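Speaker notes: Can It Do the Washing Up Yet?
January 2024
By the Cullero workshop desk

Open cold, no slide. Ask for a show of hands: who owns a robot vacuum? Keep hands up if it has ever been rescued from under a sofa. Hands will stay up. Tell them that was the whole talk and they are free to go. Wait for the polite laugh. If there isn't one, carry on a bit faster.

Then the promise. I was told as a child that by now a machine would iron my shirts. I have stopped ironing my shirts, so in a sense the problem has been dealt with, but the machine can't take the credit.

Say what I mean by a chore. A chore is a job a bored adult does while thinking about something else. Emptying the dishwasher. Pairing socks. On the shop floor it's feeding parts to a press, sweeping swarf, plugging cables into things. People call this work unskilled, usually people who haven't been asked to teach it to a machine. Do not rant here. The June version of this talk had a rant here and it ran eight minutes over.

Go to the dishwasher story. At Cullero we set ourselves the modest aim of getting one arm to unload one rack of one dishwasher. We called the project Lotus, on the grounds that it sounded calm. Plates were fine. Plates are the good children of the kitchen. Mugs were all right if the handle was on the side the arm had been led to expect. Then somebody put in a colander.

The figures, slowly, because people write them down: 150 attempts at a full rack, 112 of them finished without a person stepping in. That sounds respectable until you imagine employing someone on those terms. The colander had its own column in the results and I don't propose to read it out.

Pause. Drink water.

Now the turn towards the shop floor, and why I think cables are a better test than crockery. A plate keeps its shape. A cable has opinions. You hold one end and the rest of it goes off and does whatever it likes, and then the plug has to meet a socket that is a hair bigger than it is. A person does this by feel, behind a cabinet, with their cheek pressed against the metal, swearing. We have left the swearing out of the specification for now.

Next slide. Let them look at it for a bit before talking.

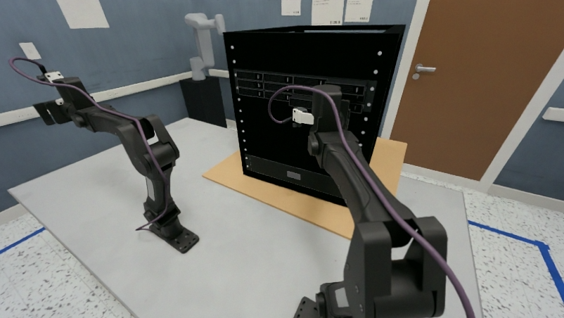

Why is plugging in a cable harder for a robot than lifting something heavy?
Lifting is mostly a matter of strength and knowing where the thing is. A plug has to be lined up at the right angle and pushed with the right force, and small errors that wouldn't matter with a box will jam it or bend a pin.

Talk over the slide: it's a simulation. Purple cable, white plug, black rack, two arms. The attraction of doing this in software is that a bent pin costs nothing and you can have another go before the kettle boils. Mention that whoever built this room gave it a door with a handle and put paper on the walls. I find that touching. My own kitchen has less attention to detail.

Be fair to simulation here, I was snide about it last time and got a sharp email. You can run far more practice in a computer than in a room. You can shift the lighting, move the rack a finger's width, make the table slippery. The arm that comes out the other end has seen more bad days than any apprentice. Where it gets sticky is contact. Rubbing, flexing, the little click when a plug goes home. Software can do a click, but it tends to be a very tidy click.

Lemieux story. The Lemieux site makes brackets and wanted the end of the line tended overnight: pick up the finished bracket, wipe it, put it in a tray. We practised in simulation until it was dull to watch, took it to the site, and the arm stood there like a guest who has forgotten the host's name. The trays were the problem. The real ones had been dropped for years and none of them sat flat. The fix was new trays. The operators had been asking for new trays since long before we turned up, and were very gracious about it.

(If the clock says I'm over halfway, skip Zondeo.)

Zondeo story. Laundry. Zondeo wanted towels folded for a small hotel. Folding a towel that is already spread out on a table: good, pleasant even. Getting one towel out of a heap of towels: this is where the money went. We got to 3 towels a minute on a day when everyone was holding their breath. The person on the next table did the rest of the heap while telling us about her holiday. I still think the folding arm earned its place, as a thing that does the last step after a human has done the annoying one. Nobody puts that on a brochure.

Next slide, same set-up, different view. Use it for the point about arms and reach. 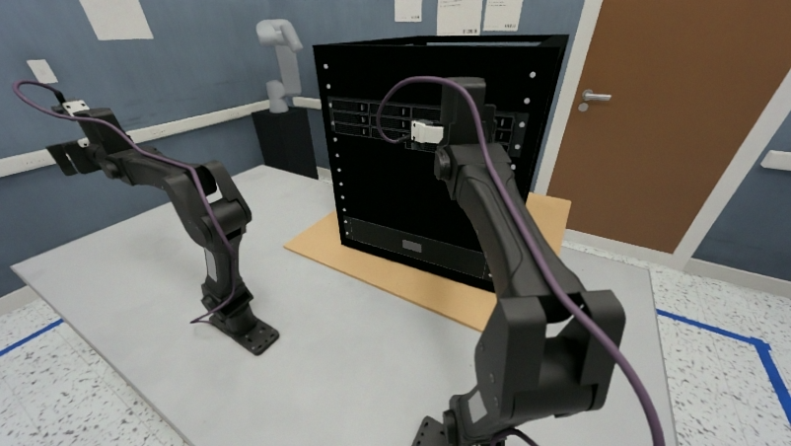
Does a robot need two arms to do chores?
It depends on the chore. One arm will do for picking things up and putting them down, but folding, opening jars or holding a lead out of the way while plugging it in all go better with a second.

Point to make: most of a human's second hand is spent on jobs we don't notice. Steadying, holding back, keeping the loop of cable from getting caught. Watch yourself next time you butter toast. The trouble is that a second arm is also a second thing to knock into the first one, and the bill doubles even if the usefulness doesn't.

Costs. Keep it short, finance people in the back row. For Lemieux the arm was the cheap bit. Over 70 per cent of what we spent went on everything round it: guarding, trays, fixings, and standing about. If someone offers you a price for the arm, ask what the table costs.

So, can they do chores yet? My answer this year: one chore, in one place, if you tidy up first. Shop floors come before kitchens since you're allowed to paint lines on the floor of a shop and tell people to stay behind them. I've tried this at home with the kitchen and was overruled.

Things to say yes to, if asked afterwards: machine tending, wiping flat surfaces, moving trays. Things to go vague about: socks, anything with a child nearby, fitted sheets. Somebody will ask about fitted sheets. I can't fold one either.

Leave the contact slide up. Collect the clicker before leaving, the last venue sent a bill for it.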